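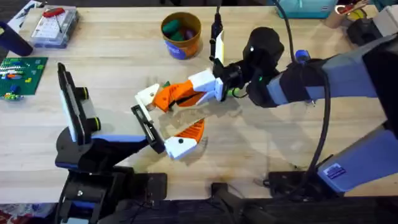
Gravix 4 came out in April, and the planner has finally learned that two arms can't be in the same place at once. The old release planned each arm alone and left the rest to luck and the e-stop. Now both share one clock, so when the orange fingers meet over the table with a small green object between them, neither side has to guess. Fatima Hlongwane rewrote the collision checker, which cut planning time from 200 milliseconds to 33. She also closed 54 tickets, most of them mine and several of them rude.

Mivik users need to update their config files by hand. The converter works fine on every file except the ones people have.

Last updated: April
Shares: 33 | Comments: 4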